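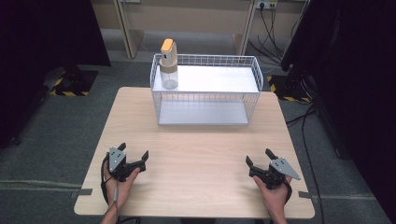

Household Notes > Storage > Baskets and Shelves

A White Wire Basket for the Cleaning Things

Feb 16, 2025
By Vendula Lukáč

Readers of these notes will be aware that the storage of cleaning supplies has been under review in this household for a considerable period. The cupboard beneath the sink was found to be unsuitable. Bottles were kept there three deep, and those at the back were seldom used. It has accordingly been decided that items in daily use shall be kept in the open, in a white wire basket with a solid shelf on top, where a spray bottle may stand upright and be reached with one hand.

The basket replaces a plastic crate bought from Kubíček when the flat was first furnished. The crate was sturdy but had no upper level, and anything tall fell over whenever it was carried. It has been passed to my sister, who intends to keep seed packets in it.

Placing the basket

Two positions were considered: the end of the worktop and the low cabinet in the passage. The worktop was ruled out, as it is required for baking. The cabinet is 200 mm deeper than the basket and leaves sufficient room in front for a folded cloth.
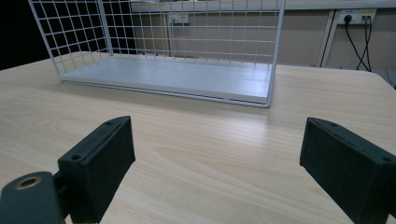
Cleaning of the basket itself is to be carried out once a month, beginning in March. Warm water and a small amount of washing-up liquid are adequate for the purpose, and abrasive pads should be avoided on painted wire. The solid panel is best wiped with the basket laid on its side, so that the flat surface faces upwards and the cloth can be drawn along it in one movement. The squares of the grid take longer. An old toothbrush has been set aside for the corners, where the wires meet and dust collects. The basket should be dried with a tea towel before it is returned to the cabinet.

A reader wrote after my previous entry to recommend the Nasto range of drawer inserts. These were examined and are well made, but the arrangement described above does not involve a drawer. The suggestion has been kept on file for the kitchen.

Protecting the surface beneath

Metal feet and thin rims will mark a wooden top if they are dragged across it. It is therefore the rule in this household that the basket be lifted when it is moved. Four felt pads have been ordered from Lastwood and will be fitted when they arrive.
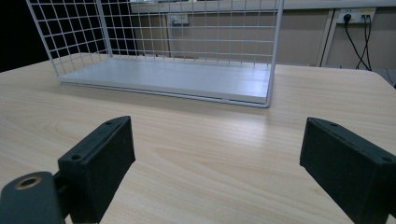 What should be kept on the lower level? Cloths, sponges and spare brush heads are suitable, as they are light and benefit from the air. Small loose items should be placed in a tub first, and liquids should remain on the shelf above with their caps closed.

A further entry will be issued once the arrangement has been in use for a full season. Correspondence on the matter of felt pads, and in particular on whether they remain attached after washing, would be gratefully received.

Recent entries
The Passage Cabinet: A Revised Layout
On the Folding of Tea Towels
Kendar Hooks, One Year On
Labels for the Spice Shelf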